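Gesura Small Goods, Flitport
Minutes, closures and printed finishes
September, upstairs meeting room

Present: Celina Chmielewska (chair), Oluwatosin Olatunji, Ingrid Begay, Bastian Stüber (minutes)
Apologies: Tullio Santoro

1. Minutes of previous meeting
Accepted with one correction. Item 4 should read "hinge pin", singular.

2. Starry Night box
O. Olatunji reported that the Tutorton order stands at 800 pieces. The artwork is approved. Blue on the lid and blue on the sides are to be matched against the signed color sheet before the run is released. Corner radius unchanged.

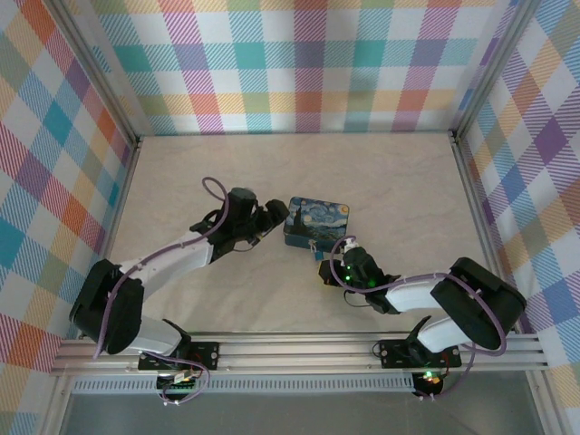 Item 2. Starry Night box, clasp at front edge.

C. Chmielewska asked whether the clasp could be supplied separately and fitted by the customer. O. Olatunji: possible, but the instruction leaflet would need a second page. Left as is.

3. Latch and ring
I. Begay presented the hasp comparison. The swing arm turns on a domed base and the keeper plate is held by two countersunk screws. She prefers countersunk to pan head, as pan heads catch on the tissue wrap. Polished finish to be kept. Whitfield has quoted for the plates with a lead time of 9 weeks. A second quote is wanted before the order is placed.

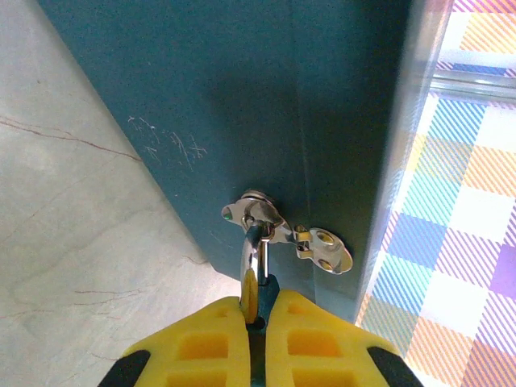 Item 3. Hasp with ring, teal door. Scuffs to upper left of latch.

Discussion of surface marking. The matte teal shows pale scuffs clearly. I. Begay to obtain a sample panel with a harder topcoat. B. Stüber asked for the rub test to be repeated on the same panel with the ring hanging free.

4. Display position
Agreed that counter displays should use a plain, light base. 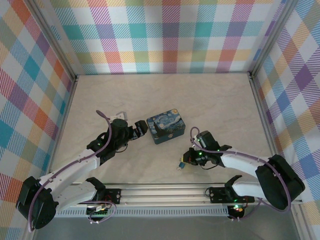 Lid orientation was raised by the Tutorton buyer, who wants the artwork to read the right way up from the customer's side of the counter. O. Olatunji will add an arrow to the shelf plan. With the cypress on the left and the long edges running more or less left to right, the crescent moon and stars are legible from above, and a slight diagonal was considered acceptable. Patterned backing (plaid or similar) is optional and not part of the supplied kit.

5. Wire and ring hardware
T. Santoro sent written comments. He asks that the twisted wire be specified by gauge on the drawing, and that the ring be loose enough to turn. Accepted. Drawing to go to issue 11.
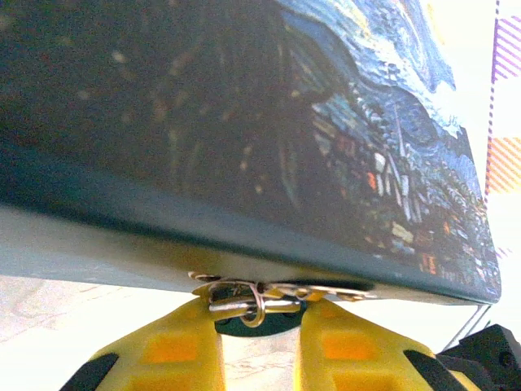 Item 5. Ring and wire at lower edge of canvas print.

6. Actions
OO: color check, arrow on shelf plan
IB: second quote for plates, topcoat panel
BS: rub test
TS: drawing, issue 11

Meeting closed 3:40 p.m.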